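Soro Throws: a small set of teleoperated blanket folding and draping

README, version 3

Hi! Thanks for downloading this. I'm Marthinus Msimang, and I did most of the driving for this set. Jhosep Villanueva did the rest of it, plus nearly all of the cleanup code, so if a script works nicely it's his and if a comment has a typo in it that one's mine. Please read the part on the gripper channel before you train anything. Two people have already written to me about it, and the old README was no help to them at all.

What's in it

There are 833 episodes of a two-armed robot handling soft household cloth on and next to living room furniture. Every one of them was driven by a person over remote control, start to finish. There's no scripted motion in here and no policy rollouts. The full set contains four kinds of task:

drape: lay a throw over the back or seat of a sofa
pull_smooth: take a throw by its corners and tug it flat
fold_half: fold once, edge to edge
pick_up: lift a crumpled throw off the floor and put it on the seat

Drape and pull_smooth make up most of it, and pick_up is the thin one. I got lazy about pick_up, I admit it, it's miserable to drive and my neck hurt.

How we drove it

We used a pair of handheld controllers and a headset, all running through Zotirik, our own teleop bridge. Your hands move, the robot's hands move, and the headset shows you what the head camera sees. You squeeze the trigger to close a gripper. There's a clutch button on each side, so you can let go, bring your own arms back to somewhere comfortable, and pick up again. You'll see the clutch in the data as stretches where the command doesn't change. Those are marked in the clutch field and you can cut them out if you want (we do, for anything longer than 80 control steps).

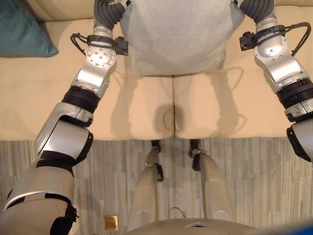 Two-corner grasps are the thing I'd most like people to use this set for. One-handed cloth data is easy enough to come by, but a person straightening a blanket nearly always uses both hands at once, and the two hands have to agree about how hard they're pulling. If one side wins, the cloth skews and you spend the next minute chasing it. What I look for while I'm driving is the lower edge of the throw: with a gripper at each of the top corners and that edge hanging roughly straight across the sofa, I know the two sides are about level and I can go ahead and move. If it slants, I stop and fix one hand first. Jhosep does it differently, he watches the wrists and ignores the cloth until the end, and you can see the difference if you split by operator. His episodes are quicker. Mine have fewer regrasps. We argue about this a lot!

Getting the corners in the first place is the hard bit. With a thick, fuzzy throw you don't really pinch a corner so much as push the fingers into the fabric, close, and hope you got one layer and didn't take the sofa cushion along with it. Smooth upholstery helps a ton here because the fingers slide off it. On the nubby armchair (episodes tagged seat_b) they catch, and the success rate drops.

The head view looks down pretty steeply, so the robot's own arms and legs fill a good share of the picture. We left them in. If you mask out the body, be careful near the wrists, because our first mask ate the fingertips and with them the only pixels that mattered. Shadows are another thing. The arms throw soft shadows on pale cushions, and an early corner detector of ours got very excited about them.

The gripper channel, please read

In version 1 the gripper value was the trigger position, the thing the human squeezed. From version 2 on it's the measured finger opening. On bare air those look the same. On cloth they don't, since the fingers stop early on a thick fold and the trigger keeps going. If you mix versions, your policy will learn to grip like it's scared of blankets. Use gripper_measured for state and gripper_cmd for action, and ignore the old field called grip, which I kept only so Jhosep's plots wouldn't break.

Splits and labels

Train and test are split by throw, so a blanket in test never shows up in train. Success was marked by hand by whoever did NOT drive the episode. Failed episodes are included and I'd ask you to keep them, there are some lovely recoveries in there that got marked as failures only because the operator ran out of time.

Known problems

Episode 1545 has its left and right wrist streams swapped. (Yes, the numbers go higher than the episode count. We kept the raw numbering after deleting the dud takes.)

Operator labels are missing on the first batch, and neither of us can remember who drove what.

Force readings drift over a long session. Use them for "something touched something" and not much else.

All the driving was done by two right-handed people. I start on the right nearly every time and it shows.

Getting it running

Unpack the archive, point the Ralano loader at the top folder, and run the check script before anything else. It'll complain about missing depth on the first batch, which is fine. If it complains about timestamps, your copy is damaged and you should download it again.

Thanks

To the folks at Bosman for letting us have the room, and to Jhosep, who would like it noted that his way is faster.

Last edited 2026-08-25. Bug reports are welcome, and pick_up episodes are even more welcome if you've got the neck for it.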